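Fetico Activity Board Project
Progress report to the program office, August

1. Summary

Work in this period covered the white board layout, the fit of the blue parts and the bench trials. Of the 7 work items in the plan, five are closed. The remaining two depend on the second delivery of boards from Kollico and will carry over. No change to the budget is requested.

2. Board blanks

Kollico delivered 92 blanks. Each was checked for flatness and edge finish at the Jaledstead workshop, and 69 were accepted without rework. The most common fault was a slight bow along the long side, which lets the board rock on a hard table. Eleven of the bowed blanks were flattened under weight and passed on the second check. The rest have been returned.

3. Blue parts

The knob and the peg are kept in the same blue so that both read clearly against the white surface. The first batch of pegs was tight in the hole and needed a twist to remove. The hole was opened slightly and the fit is now acceptable, although wear over a longer period has not been measured. The knob is unchanged from the last report.

4. Bench trials

Trials were run on the dark tabletop in the Stevens room. The dark surface gives a clean outline to the board edge and was kept for all sessions. The rectangular board lies flat on the table with no clamp. The small peg stands upright toward the lower right of the board, and the reach to it was the main point under study – earlier layouts placed it too near the knob.

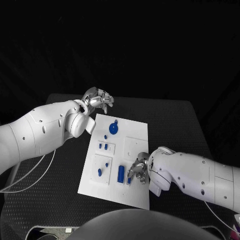
5. Open items

Second delivery of blanks: order placed, date not confirmed by Kollico.
Peg wear test: fixture ready, start depends on the delivery.

6. Next period

The wear test will run first. If the peg fit holds, the layout will be frozen and drawings released to Kollico. A revised parts cost will be included in the next report.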